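Dravham Winter Warmth and Welcome Programme
Second progress report to the Kerach Fund
17 June 2022

Summary

The programme offers a heated public room, hot meals and basic advice to residents of Dravham during the colder months. This report covers the period from the opening of the Obi Street site in November to the close of the season. Spending remains within the agreed budget, and the variation requested in our first report is no longer needed.

Attendance

The Obi Street room recorded 2807 visits over the season, against a target of 2365. Attendance was highest on weekday afternoons. Evening sessions were less well used and were reduced to two a week after the midpoint review. Visitors were asked for a postcode only, and most gave one from the eastern wards.

Meals and advice

A total of 1389 hot meals were served. The kitchen contract with Flekateo was renewed on the same terms -- the supplier has asked for longer notice of menu changes, and we have agreed to this. Advice sessions dealt mainly with fuel bills, council tax support and housing repairs. Cases that could not be settled at the first meeting were passed to the borough advice service.

Premises

The entrance area was refitted early in the period. Visitors had asked for somewhere to leave outdoor clothing, and the furnishing budget was used for seating, matting and black metal coat racks with curved hooks. 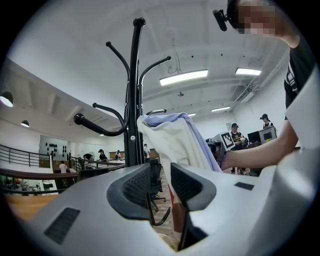

Matters outstanding

The draught at the rear door has not been resolved. The landlord has accepted responsibility for the repair but has not confirmed a date. A revised fire risk assessment is also due before the room reopens.

Next period

Mei Boateng, Programme Manager, will submit a costed plan for the coming season with the final report. We ask the Fund to confirm whether unspent evening staffing costs -- held at present in the main account -- may be carried forward.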